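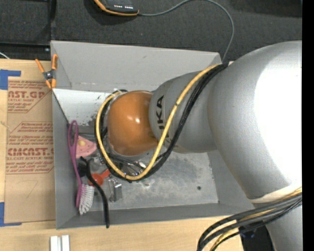 Ivone Andrade wrote in after my last column to say that I was being unfair to the Graten Open, that players need somewhere to sleep, and that if the organizers say the official hotel is for everyone's good then maybe a columnist should take them at their word. She has entered the thing twice and liked it both times. Fine. I have read the entry terms three times now and I still don't see whose good we're talking about.

The rule is short. Anyone who enters the main draw has to stay at the Viltik, the tournament hotel, from the night before their first match until they lose. Stay with your cousin across town and you can be scratched. The reason given is "competitive integrity and scheduling." I would like someone to explain to me how a player's integrity gets worse on a cousin's couch.

Take the scheduling part first. Matches do get moved, courts flood, a doubles match runs long and a whole afternoon slides. So you want to be able to reach people. Everybody in the draw has a phone. The smaller event in Brurkow moves matches around all the time, lets players sleep wherever they like, and posts the changes by 7 in the morning. I went last summer and did not see a single walkover on the board.

Then there is the price. The Viltik charges players 265 dollars a night. A first-round loser at Graten takes home 600. Two nights, dinner, a tank of gas, and the person who lost has paid for the privilege of being listed in the program. The winner does all right, as winners do, but a draw is mostly people who lose early. They are the ones carrying this.

Does the tournament get a cut of those rooms? I asked. The answer I got was that the hotel is "a valued partner," and I've been around sports long enough to know that a sentence like that has been read by a lawyer. Maybe there is no cut. It would take one line to say so.

Sevim Sarıgül, who coaches at the Sembiring club, sent four juniors up last year and is sending none this time. She told me the kids weren't upset about the rooms, which were nice. Their parents were upset about the bill. She can find them decent matches within 45 minutes of home and have everybody back in their own beds.

I will give Andrade this much: she says the breakfasts are good and that she made friends there. I believe her. People make friends at the Viltik, and they would probably make them at the courts too, where they spend all day anyway.

If the hotel is as good a deal as the organizers claim, make it optional for a year and see who books.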